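Flemitdale Community Board > House & Garage > Finishing a bench top – oil or poly?

plankton_dan
Started by plankton_dan, 14 posts in this section

ok so I finally have a decent bench top, light wood, planks glued up edge to edge. Sanded to 120 so far. Now stuck on the finish. Garage is unheated, gets damp in April, bone dry all winter. Half the internet says oil, other half says poly, my neighbor says leave it bare and quit fussing. What are people here using that holds up? Budget is 60 bucks tops, can stretch a bit if theres a good reason.

mudroom77
Oil. Boiled linseed, wipe on, wait, wipe off. Done it on every bench I've owned. When it gets beat up you sand the bad spot and wipe on more. Poly chips and then you're stripping the whole thing.

And PLEASE lay the rags flat outside to dry. Not in a pile. Not in the trash. They heat up on their own and can catch fire.

gluepot
Disagree on the linseed. Takes forever to cure in a cold garage and it stays tacky if you put it on heavy. Went with the Barbier wiping varnish on mine, 3 thin coats, light sand in between. Glue drips pop right off. Never going back to oil.

mudroom77
glue drips pop off oil too if you wax it

gluepot
If you wax it. And then wax it again. And again.

plankton_dan
Wax makes it slick though right? I plane by hand and don't want boards sliding around

mudroom77
Little bit. Depends how much you put on. I only wax the end where I do glue-ups.

corner_lot
Late night reply so excuse typos. Bare wood guy here. 4 years with nothing on it. Grips great, stains everywhere, don't care. A bench is a tool. Only thing I'd say is seal the end grain no matter what, thats where the splits start.

Same kind of top, joined planks, light color:

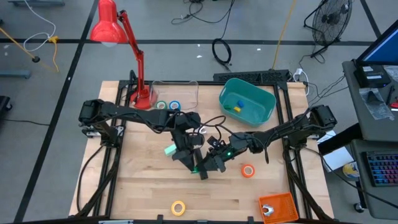 Light plank top on the gray floor, tape left at the back

Is yours glued only or did you put battens underneath? If theres battens the screw holes need to be slotted so the top can move. Matters way more than what you wipe on it.

plankton_dan
Glued only, plus two cross pieces underneath. Screws through regular round holes... should I be worried

corner_lot
Yes. Slot the outer ones before you finish anything. Leave the center screw snug and let the edges float. Wood moves across the width, not much along the length. Dry winter plus round holes = crack right down a glue line.

gluepot
Agree with corner_lot on this one for once. Slot them.

mudroom77
same. ten minute job

tillys_porch
Jumping in. Whatever you pick, do the underside too!! I only did the top on my potting table and it cupped like a potato chip by summer. Same number of coats both sides.

gluepot
This. Number one mistake.

corner_lot
eh. Mine has nothing on either side and its flat

tillys_porch
Well sure, nothing on both sides is still the same on both sides lol

corner_lot
ok fair

plankton_dan
So what about the Jaker hardwax stuff? Guy at the Nevico counter was pushing it pretty hard. Said one coat and done.

gluepot
Nice product, silly price for a bench. Save it for a kitchen table. And one coat is a stretch, the planks I tried it on drank up the first coat and looked blotchy till I did another.

mudroom77
used it on a shelf. Smelled good. Couldn't tell it from the linseed after a month.

shed_roofer
Going to be the odd one out and say water based poly, satin. Dries fast, cleans up with soap and water, doesn't turn the wood yellow. If you like that pale look oil is going to kill it – linseed goes orange in a couple years.

mudroom77
Orange is strong. Warm.

shed_roofer
Orange.

plankton_dan
hm I do like the pale color. Didn't think about that. Does the water based one chip if you hammer on it?

shed_roofer
Some. Dents more than chips if the coats are thin. Don't go past 150 on the sanding or it wont grab as well. Raise the grain first with a damp rag, let it dry, knock it down, then coat.

gluepot
The can I had said you can go finer than that. Read the label for whichever one you buy.

plankton_dan
Ok plan is: slot the holes, do the bottom first, try water based on a scrap and the Barbier on another scrap, leave them both out in the garage for a week and see. Starting Saturday if the rain quits.

corner_lot
Leave a third scrap bare so you can see I was right

mudroom77
and one with linseed. rags flat outside!!

plankton_dan
I'm gonna run out of scraps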